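Back at the Medicine Cart

I promised my sister-in-law Deirdre I would write more often if she would stop asking me at dinner what I do all day, so this one is for her (hello, Deirdre!). The short version is that I spend my days teaching a robot to take things out of drawers and put things into them, and I am enjoying it more than a grown person probably should.

The project is called Mulligan, which was Folke's idea. He plays golf, badly and often, and he liked the notion of a robot that always gets another try. Since April 2019 we have been gathering what we call runs. One of us steers the robot through a small job from start to finish, everything its cameras and joints report gets saved, and later on the learning software chews through the whole pile and tries to work out what we were up to. We have 2,345 runs now. I remember when we had 50 and went out for pie to celebrate.

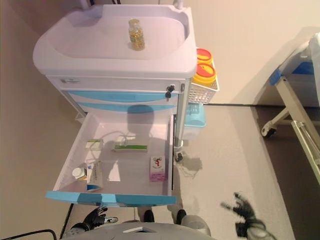 Most of my time goes into deciding how to mess things up between runs. If you leave every box in the same spot, the software learns the spot and hardly looks at the box, and then you move it two inches over and the poor thing reaches for thin air. So I shuffle. I turn a box on its side, I swap a bottle for something flatter, I push the drawer in a bit or pull it out a bit more. Aidan used to do this from a printed list, very neat, but when we looked back through his batch you could guess the next layout from the last one. These days we roll dice. He has forgiven me, mostly.

The steering is harder than it looks, too. You have to move the way you would want the robot to move, and people are sloppy! I reach, change my mind, drift left, reach again. Folke and I had a long argument over whether to throw those runs away. I wanted to keep them, as a robot that has only ever seen perfect reaches has no idea what to do after a bad one. We settled on keeping the wobbly ones with a tag, and throwing out only the runs where the person steering quit halfway.

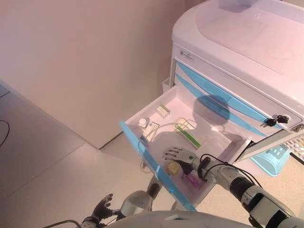
Drawers are my favorite and also my headache. The walls get in the way of the fingers, the arm throws a shadow over exactly the thing you want to see, and flat packages like to lie where there is nothing to pinch. We did 22 runs in one afternoon on flat things alone, and I went home and could not look at my own kitchen drawer.

Next up is a set of 200 with the drawer only partly open, which Folke wants finished before the end of June. I have asked for a better chair first. Deirdre, if you got this far, I'm bringing the potato salad.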